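Limewashing a small room - quick version

Home > Walls > Limewash
Posted by Volker Hamann
Viewed 3,548 times

Writing this up fast before I forget it all. Did the back bedroom at Kirnidari, old lime plaster, two coats and a thin third. Bastian Stöcker did the ceiling, so don't ask me about ceilings.

Will it stick?

Lime plaster, yes. Bare brick, yes. Soft stone, yes. Modern gypsum plaster, not without a primer made for it. Old emulsion, no. It'll dust off on your jumper for years. Flick some water at the wall: if it soaks in, carry on. If it beads and runs, something's sealing it and that has to come off first.

What you need

Lime putty or a tub of ready-made. I used Zodine, shade 708, a sort of dull cream.
Wide brush, long bristles. A roller is no good for this.
Bucket with a lid, for mixing.
Garden sprayer or plant mister.
Goggles. Proper ones that fit round the sides. Gloves too.
Paper for the floor and any table you're using, plus tape.
Old clothes, long sleeves.

Lime burns. Skin gets sore, eyes are much worse. If any gets in your eye, rinse with clean water straight away, keep rinsing, and get it looked at.

Getting the wall ready

Brush it down dry, top to bottom. Get the cobwebs out of the corners. Fill cracks with lime filler, not the stuff from the shed, and let it go hard. Mine took 3 days in cold weather. Wipe the skirting and mask it. Cover the floor right up to the wall, overlap the sheets and tape the joins or you'll be kicking them about all day.

Window shut if the sun's on the wall. It wants to dry slowly.

Mixing

Putty first, then water a bit at a time. Whisk it. You're after something like milk, full fat at most. Everyone makes it too thick, me included, and thick limewash crazes and falls off. Pigment gets wetted in a jam jar first, then tipped in through a sieve. Mix enough for the whole room in one go. Matching a second bucket is hopless.

Stir every few minutes while you work. The lime sinks.

Putting it on

1. Mist the wall. Damp, no runs. Do a patch at a time, as far as you can reach.
2. Load the brush, knock off the drips.
3. Criss-cross strokes, work it in. Looks see-through and awful. Fine.
4. Keep a wet edge. Don't stop halfway along a wall, stop in a corner.
5. Leave it overnight.
6. Mist again, second coat. Same again for a third if it needs it.

It goes on nearly clear and whitens as it dries, so dont judge it wet. I panicked at teatime and put extra on one patch and it still shows behind the door.

Cleaning up

Scrape the brush on the bucket rim, rinse in plenty of water, then a drop of vinegar in the last rinse and water once more. Scrub round the metal bit with a stiff brush, it cakes there. Shake out, lay flat to dry. Splashes on glass: wet cloth now or a lot of swearing later. Leftover wash keeps for months with the lid on and a skin of water over the top.

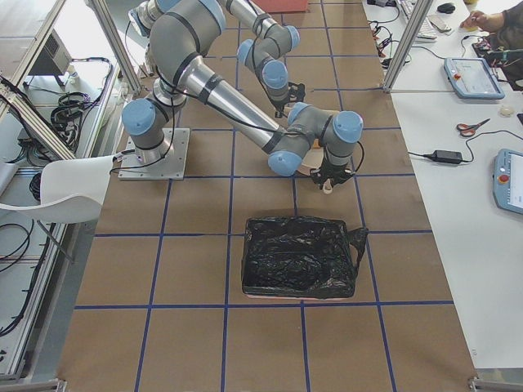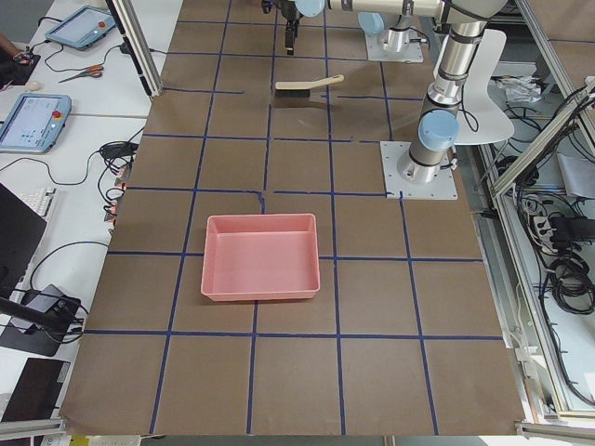
Brush and tray on the brown paper.
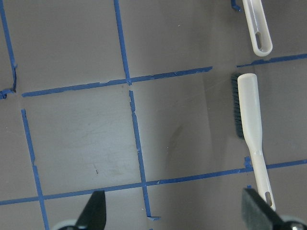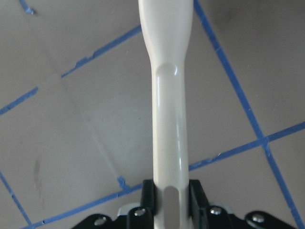
Page last changed: February, 17:08

Problems

Chalky when rubbed: wall was too dry, or it dried too fast. Mist it and put on a thin coat.
Patchy: leave it a week. Usually evens out. If not, another thin coat over the whole wall, no dabbing.
Flaking: too thick, or old paint underneath. Brush off what's loose, start that bit again.
Brown stains coming through: soot, normally near a chimney breast. More limewash wont hide it. I haven't got a good answer, Bastian says casein, I haven't tried it.

Outside walls are on the other page. Same mix, but keep frost off it.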